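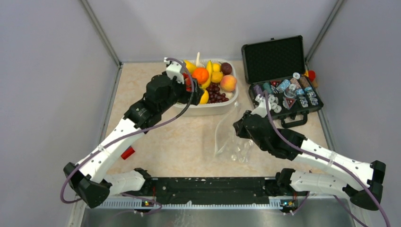
Do visitors need any knowledge of programming to follow the student projects at the open day?

None is needed. Each project group prepares a short spoken introduction in everyday language, and written notes are available at the door for those who wish to read about the software.

Visit report: Robotics Open Day, Urkerura Technical College, Botville

Members of our schools liaison office attended the August open day at Urkerura Technical College at the invitation of the engineering department. The purpose of the visit was to see how second-year students carry out their joint project, known within the college as Clirneck, and to judge whether a similar module could be offered to our own sixth-form pupils.

The department occupies the ground floor of the east building. Visitors were received at 10 am and taken through in small parties. The first room is used for mechanical assembly and the second for wiring. The third and largest room holds the workstations on which the project is carried out.

Clirneck is a bagging exercise. Students are asked to have a pair of robot arms pick up pieces of artificial fruit and place them in a clear plastic bag. The arms are guided by a student at first, and every attempt is recorded. The recordings are then used to train a control program, named Shi by an earlier year group, which is later required to do the same task unaided. The department sets a target of 2,000 recorded attempts for the year. At the time of our visit the group had completed 1,958 and expected to finish before the end of term.

The course staff explained that an attempt is kept only if it meets a written standard. Of the first year's recordings, 1,222 were accepted. The remainder were set aside and are now used in a separate lesson on checking data, in which students must state in writing why each one was refused. We considered this lesson one of the strongest parts of the module and have asked for a copy of the teaching notes.

Single round fruits are introduced in the opening weeks. Bunches are left until the second term, as a gripper must close on a narrow stem and the fruit on either side can be caught between the fingers.
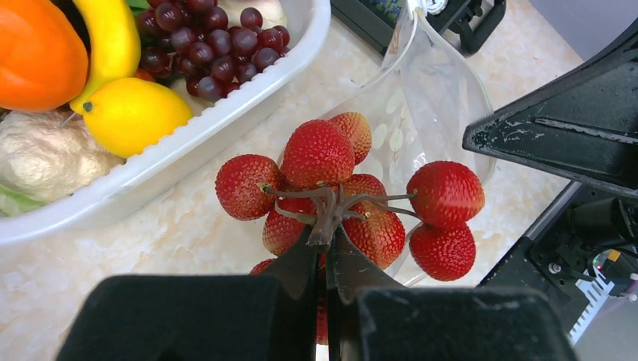
Students are marked on how they plan the approach to the stem as well as on the result, and a group may score well on a failed attempt if its log is complete. Each student is expected to write 500 words a week in the project log. Several of those we spoke to described the log as the least popular duty of the course, although they agreed that it had been of use when the software was changed in mid-year.

The afternoon session dealt with safety and costs. Students may not enter the working area of an arm while it is powered, and a second student must be present at all times. Spare parts are bought centrally and signed out. The department was unable to give us a full cost per workstation on the day and has undertaken to send one.

We recommend that a party of pupils attend the next open day, and that the liaison office write to Urkerura regarding shared use of the Clirneck materials. Places are limited and should be requested through the engineering department.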